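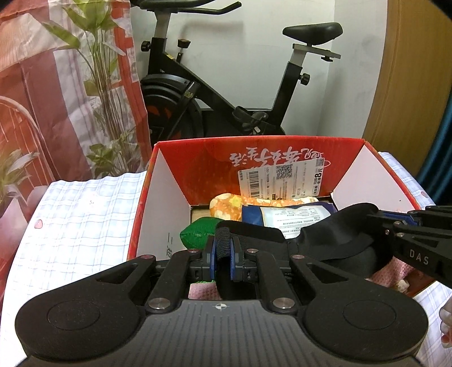
I have a problem with a roller chain drive and I would be thankful for advice before I spend money for the second time. The drive is on a small inclined conveyor in our workshop in Dunmore, which brings wood chips up to a hopper. A gearmotor stands below and drives the head shaft by a number 50 single strand chain, small sprocket 19 teeth, large sprocket 41 teeth. After 1,369 hours on the hour counter the chain began to jump on the small sprocket when the conveyor starts with load. I took off the chain and laid it into an open cardboard box, red outside and with a white inside, and after one night there was a fine reddish dust on the white bottom, which did not look to me like normal dirt. I bought a new chain and mounted it, and the jumping became less, but it is not gone, and now there is also a noise which was not there before, a kind of clicking that comes with each turn of the small sprocket.

Some more details, as I know they will be asked. The distance between the shafts is 25 inches. The line between them is not fully horizontal, I think it is 20 degrees or a little more. The gearmotor output turns 90 rpm. The old chain was lubricated with spray grease, from outside, when somebody remembered it. The tension is made only by moving the gearmotor on its slotted base, there is no idler. I have set the new chain rather tight so that it cannot jump.

My questions are these. Can a new chain jump on sprockets that still look fine? Is the tight setting correct or did I make it worse? And should I change to a bigger chain, number 60, to be on the safe side? A dealer recommended this, but then I need two new sprockets and I am not sure if the guard still fits over them.

Posted by Kelly Wainwright, October
Tagged: roller chain, sprocket, wear, conveyor

3 replies

Graham Tunstall
Marked as helpful by the poster

Kelly, your sprockets are worn, at least the small one. I would bet on it without seeing them. A new chain on a worn sprocket will make noise, and it will also wear faster than it should, so please do not run it like this for many weeks.

First the chain you took off. Do you still have it? Clean it, lay it on the bench, pull it straight and measure over 24 pitches, from the center of one pin to the center of the other. Number 50 chain has 5/8 inch pitch, so 24 pitches are 15 inches when new. The usual limit for a drive like yours is 3 percent, that is 15.45 inches. Measure in several places, a chain does not wear equal everywhere.

The red dust is typical. It is iron oxide from the joints, between pin and bushing, and it means that the oil does not reach the place where it is needed. Spray grease on the outside makes the chain look very well cared for, but it stays on the plates and the rollers. With wood chips it also holds the dust, and dust and grease together make a grinding paste. At 90 rpm on 19 teeth your chain runs slow, below 90 feet per minute, so you can lubricate by hand with a brush or by a drip cup. Use a normal mineral oil, SAE 30 is fine for room temperature. Put it on the upper edges of the link plates of the lower strand, on the inside of the loop, so it creeps between the plates to the pins. Lock out the motor first and turn by hand.

Now the sprocket. Look from the side at the teeth of the small one. A new tooth is the same on both flanks. A worn one has a hollow in the flank which takes the load, and later the tip becomes hooked. People look for the hook, and when they find none they say the sprocket is good. But the hollow comes much earlier. Lay a piece of the new chain around the small sprocket by hand and try to move it forward and backward. If the rollers do not sit down at the bottom of the teeth, or you can see them climb out when you pull, the sprocket is finished.

The large one has 41 teeth, so each tooth meets the chain less often, and it wears slower. It can be that this one is still usable. I would replace both when the chain has gone far over the limit, but this is my opinion and not a rule.

About the tension: yes, too tight. A roller chain is not a belt. It does not need tension in the slack strand to transmit power. For a drive that is near to horizontal take 4 percent of the center distance as total movement up and down, in the middle of the slack strand. For 25 inches it makes 1 inch. With steeper drives, or when there are shock loads, go to 2 percent, so half an inch. For your 20 degrees and a loaded start I would set it somewhere between, maybe three quarters. Turn one sprocket so that the upper strand is tight before you measure, and check in a few positions of the large sprocket, because if it runs a little out of round, the sag changes.

The tight chain puts load on your gearmotor bearing also. Please correct this one today, the rest can wait until the parts come.

I see no reason for number 60. A stronger chain with spray grease will give you red dust again.

Kelly Wainwright (poster)

Thank you very much, Graham. I measured the old chain at three places and the worst was 15 9/16 inches. If I calculate correctly, this is 3.75 percent. The small sprocket does have a hollow on one side of the teeth, I did not see it before because I looked only at the tips. I have now loosened the base and the sag is a bit more than 3/4 inch. The clicking is softer but still there.

Can I turn the small sprocket around on the shaft and use the other flank until the new one arrives? The hub is on one side only.

Hayley Fothergill

You can turn it if the chain line still comes out right. With a hub on one side the tooth plane usually moves when you flip it, so slide it on the shaft and check with a straight edge across the faces of both sprockets. We did this on a grain elevator and it ran for a month without trouble. Do not forget that the key must sit fully under the hub, and tighten the set screw again after the first day.

For the order: take the 19 tooth with hardened teeth. The price difference is small. The small sprocket is always the one that dies.

One thing Graham did not write. How many links has your new chain? From your numbers I get a bit more than 110 pitches, so the practical length is 112 and you move the motor back a little. If someone made it with 111, there must be an offset link in it, and that is a weak place in the chain. The clicking with each turn of the small sprocket does not sound like an offset link to me, that one would come only once per turn of the whole chain, but look at it anyway. Look also at the connecting link. The closed end of the spring clip must point in the direction the chain travels.

Shirley Hartley

same problem here with the conveyor at Tranitz, we put in a 60 chain and it was OK after. New sprockets too of course. Didn't touch anything else. Can't tell you if the 50 would have been OK also with the new sprockets, probably.

We also got a plastic shoe tensioner, it squeaked and I took it out again after 9 days

Graham Tunstall

Hayley is right with the 112 links and with the clip. On the turning of the sprocket I agree for a short time only.

Shirley, I think your new sprockets did the work and the bigger chain was only the passenger.

Kelly Wainwright (poster)

A last report for those who find this page later. I counted 112 links, no offset link, and the clip was the right way. I turned the sprocket, had to move it outward by 3/8 inch, and aligned it with a steel ruler. The clicking stopped at once. The new sprocket with hardened teeth is ordered and I will replace only the small one now. The large one I checked with the new chain as Graham explained, and the rollers go down to the bottom everywhere.

I brush oil on the chain now every 8 hours of running. I found no information on whether the spray grease must be washed out of a chain that is new and had it only for one week. I wiped it off outside with a cloth and some kerosene and let it dry before oiling. If this was wrong please write it here.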